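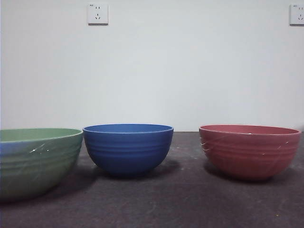 I wanted a plain navy crewneck that would survive a winter of desk work and school pickup, and the Forkberg merino kept showing up everywhere I looked. The product page says "heirloom knit" twice. It had 451 reviews when I ordered, nearly all five stars, and a lot of them sounded like they were written the day the package landed. Anybody can love a sweater on day one.

I've had mine since November and wear it two or three times a week.

Fit first. I'm a medium in almost everything and the Forkberg medium is long in the arm and tight across the upper back. The size chart gives chest and length and skips shoulders completely. I emailed to ask and got the same chart sent back to me. If you're between sizes, good luck.

The wool is soft, I'll give them that. No itch at the neck, even over a bare collar. But it's thin for the money. Hold it up to a window and you can see daylight through the body, and I need a jacket over it by late afternoon. My old Isance lambswool cost less and is a good deal warmer, though it's scratchy and the color has gone a little purple.

Pilling started under the arms by the 15th wear (yes, I kept a tally on the closet door). The page calls the yarn "pill resistant." I suppose resistant can mean a lot of things. A fabric comb takes the fuzz off and it comes back. The cuffs have loosened too, and one has a small wave in it that washing didn't fix. I followed the care tag: cold, by hand, dried flat.

What has held up: the side seams, the neckband, the color. It still looks like a decent sweater from across a room.

Returns are free for unworn items only, and store credit is the default unless you uncheck a box on the form. Watch for that.

Would I buy it again at full price? No. At 30 or 40 percent off, maybe, in a size up. Podeo carries the same sweater and seems to mark it down every few weeks, so I wouldn't be in any hurry.

2.5 out of 5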